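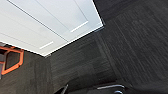 Open Day Recordings, Griltadberg: Data Card

Summary

This set holds 200 short recordings made during the Jenunance open day in July. Visitors watched a robot arm carry out simple handling tasks in the Griltadberg demonstration room. The material comes from the camera mounted at the wrist of the arm.

Setting

The walls of the demonstration room are lined with dark, textured material. A white ceiling panel with narrow light strips provides most of the light. When the arm tilts upward, the panel can fill a large part of the view, and the gripper appears dark against the walls.

Contents

recordings/ wrist camera video, one file per run
logs/ joint positions and gripper state
sessions.csv session, task and operator role for each run

The open day was divided into 2 sessions, morning and afternoon. Each run lasts up to 9 minutes, including the return to the rest position. Start and end segments have been kept.

Known limits

Exposure changes when the camera turns from the ceiling to the walls. Parts of the gripper close to the lens are blurred. Speech was not recorded.

Use and access

The set may be used for teaching and for research on camera motion and lighting. It is not suitable for measuring task success, as the tasks were shortened for the public program. Requests for access should be sent to the Bullevmont data office. Publications should cite the set as "Jenunance Open Day Recordings, Kadrić release."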